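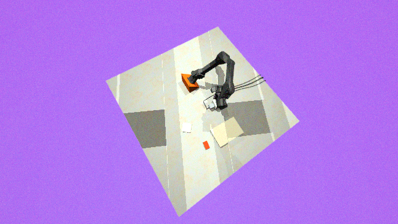

Equipment > Handling cells > Planning and simulation > Javeo 7 cell package

Javeo 7 handling cell: simulation package and hardware budget

The Javeo 7 is a single-arm cell for moving open trays, flat panels and small blocks on a fixed floor. It is supplied in two stages. Stage one is a simulated cell, which can be ordered alone. Stage two is the hardware, built to the layout signed off in stage one.

Stage one includes the arm and gripper model, the square floor platform with lane markings, and a starter set of parts: orange tray, white tile, orange-red block and cream board. Parts can be replaced with customer geometry in STEP format. Allow 7 working days for conversion. Base position and marked areas can be changed until sign-off; later changes are charged as a new layout.

Budget lines (excluding VAT)
Simulation licence, per seat per year: £572
Part conversion, per part: £98
Additional layout: £49
Hardware: quoted after sign-off

Before requesting a hardware quotation, have the following ready: weight and outside dimensions of the heaviest part, wall thickness at the rim for trays gripped by the edge, floor flatness, and the side on which arm cables are to leave the base. Cable length is priced by run, so the position of the control cabinet should be fixed early. Guarding, air supply and site wiring are not included.

Villca grippers are fitted as standard. Clandus fingers are available for thin-walled trays and must be specified at stage one, as they alter reach.

Hardware is assembled at Zurkbridge. Orders signed off in December are scheduled in the new year. Prices valid from 19 February 2019.

Filed under: Robot cells, Tray handling, Pre-purchase planning

This site uses cookies to remember your quotation basket. Accept | Cookie settings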